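Budget for a second arm, or buy two at once?

Asked by Deloldale_makerspace in Equipment and Purchasing
Viewed 99 times

We are a small teaching workshop and we have money for equipment until the end of March. My plan was to buy one tabletop arm now and add the second one next year, when we know more. The seller tells me that a pair on one shared stand is cheaper in total, but of course he would say that. The tasks we have in mind are simple: pick up kitchen toys, open a small box, move blocks from one place to another. What would you do, and what costs am I forgetting in my table? At this moment I have only the arms, one computer and the shipping.

2 answers, sorted by votes

Zoia Mykhailiuk
6 votes

I made the same planning for our room at Tostine, so I will tell you how I divided the money.

First decide if your tasks need two hands. Moving a block does not. Opening a box can need it, if the box is light and slides away when you pull. With a pan it depends on the handle. A long handle is a good thing to hold for one gripper, but if you want to take a utensil out of the pan at the same time, you need the second arm.

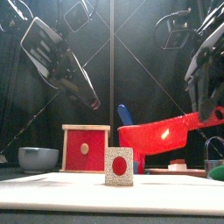
Zoia Mykhailiuk

The red pan with the gripper on its handle is a task of this type. Look also at the things on the table, because they belong in your table of costs too. A box with a round knob, a bowl, a cube with a big red circle, some blocks: each one is cheap, but you will want spare ones, and you will want different shapes. I kept 6 percent of the budget for objects and it was too little.

What I would add to your list: the stand or enclosure, a camera for each arm, longer cables and something to hold them, spare fingers for the grippers, lamps, and an emergency stop. Ask for the price of the fingers before you sign. Ours took 28 days to arrive and the arm stood still all that time.

About your main question, I would buy the stand for two arms now and one arm, if the seller agrees in writing to keep the price of the second. Changing the stand later was for us the most unpleasant expense.

Bernice Laryea
2 votes

I agree with most of it but not with the last part. If the grant closes in March, the money for the second arm may not come again. We waited at Mensah and the model was changed in the meantime, so now we have two arms that need different software. Buy the pair if you can, and save on the computer.

Also check the weight. Our table had to carry more than 72 kg with everything on it, and the old one was not made for this.

Kunduver
0 votes

following, same problem here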